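Two hands and a loose end

At Gondetcombe, a student robotics club has spent its first term on a single problem: how to record a person handling cord well enough for a machine to learn from it.

The robot arm belonging to the Gondetcombe robotics club is called Woda. It has two limbs, a top speed that the students have cut by half, and a habit of stopping dead when its wrist passes a certain angle. For most of the autumn it was switched off. The work went on elsewhere, at desks and tables on the upper floor, with people holding grippers in their own hands.

The club has 19 members, and its entry for this year's Skundar challenge is in the soft goods class. Most teams in that competition choose rigid objects: blocks, cups, pegs in holes. Soft goods covers anything that changes shape when it is picked up, and the rules name string, cable, cloth and bags. Scores in the class are low, and a team that finishes all of its set tasks usually places well.

Yurii Lytvynenko wrote the club's plan in October. It runs to two pages, one of which is a list of things the team will not attempt. Knots are on that list. So is anything that involves threading a cord through a hole smaller than a fingertip. What remains is picking up, pulling straight, laying down along a line and passing from one hand to the other.

"A cord has no fixed shape, so you cannot give the robot a model of it and ask it to plan," Lytvynenko says. "You show it what a person does, many times, and you hope the many times are different enough."

Showing it is the slow part. A member wears or holds a pair of grippers and carries out the task as the robot would have to, with two gripping points and none of the help that the other fingers normally give. Printed markers fixed to each device let the software work out where the hand is and which way it is turned. A camera on the gripper records what the gripper sees. A second view, from above, shows both hands together, and the recordings are lined up afterwards by their time stamps.

The target was 3,000 recordings before the first round. The club calls each one a take. By the time of our visit 544 had passed checking, and Kerstin Reuter, who keeps the log, expected the number to fall again once the early ones had been looked at a second time. Several had been made before the team agreed on what counted as the end of the task. In some the operator lets go and withdraws; in others the recording simply stops with the cord still held.

A take is rejected for one of three causes. The marker is hidden from the overhead view for more than a second. The clocks drift. Or the operator cheats, which in club language means steadying the work with a wrist, a sleeve or a spare finger. The last is the most common and the hardest to spot, and operators rarely know they have done it.
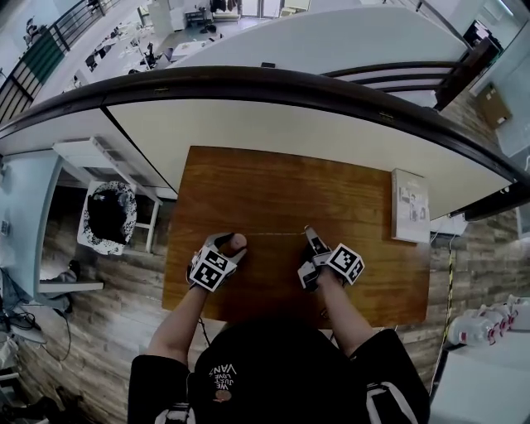 Markers on both hand-held devices, from overhead; the view from one of the grippers follows.

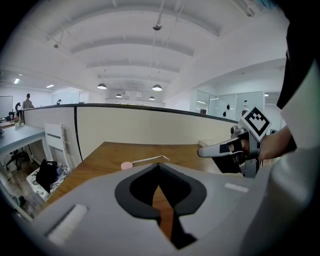 Gisela Heitmann thinks the club is collecting too much. She told the members at an evening session that a few hundred clean takes of one movement would teach the arm more than thousands spread over four, and that students like a large number because it is easy to put on a poster. She would drop the passing task altogether. Asked what she would do with the time saved, she said she would spend it on the failures: recording what a person does when the cord slips, and how the grip is found again.

Her advice has been half taken. Passing from hand to hand is still in the plan, but a new group of takes has been added in which the operator starts from a bad grip on purpose. These are logged separately. Reuter wanted them kept out of the main count until there was some sign that they helped, and the others agreed after what she describes as a long and rather dull discussion.

The software is the club's own, in the sense that one member put it together from open parts and the rest have learnt not to touch it. It is called Cao. It reads the markers, trims the dead time from each end of a take and draws the path of both hands as a pair of coloured lines. Good operators produce lines with few corners. Beginners produce something closer to a scribble, with a long pause at each point where they have stopped to think.

Pascal Hagedorn was a beginner in that sense when he joined. He studies furniture design and had never written a line of code. His takes are now among the smoothest in the log, and he has been given the job of training new members. He teaches them to breathe out before closing the gripper and to look at the place where the cord is going, as they would when drawing a long line freehand. They practise without recording until he is satisfied. Some find this tedious and say so.

The club has also learnt to be careful about who makes the takes. For the first few weeks Hagedorn and Lytvynenko made nearly all of them. When the arm was at last given a trained model to try, it approached every cord from the left, at a shallow angle, as both of them do. Moving the cord to the other side made it hesitate and then close on nothing. The log now shows the operator for each take, and no one may contribute more than a fifth of any group.

Results on Woda itself are modest. It can pick up a cord from a clear surface and pull it straight in most trials. Laying it along a line works when the line is short. Passing fails more often than it works, usually at the moment when both limbs hold the cord and one must let go; the arm either releases too early or keeps hold with both and pulls. The students suspect the timing in their own takes, where the release is so quick that the software sometimes trims part of it.

A fix for the trimming is being tested. If it holds, the older takes will have to be run through Cao again, a job that occupies the club's one fast computer for a full night. Reuter has put it down for the end of the month, after the next batch has been checked.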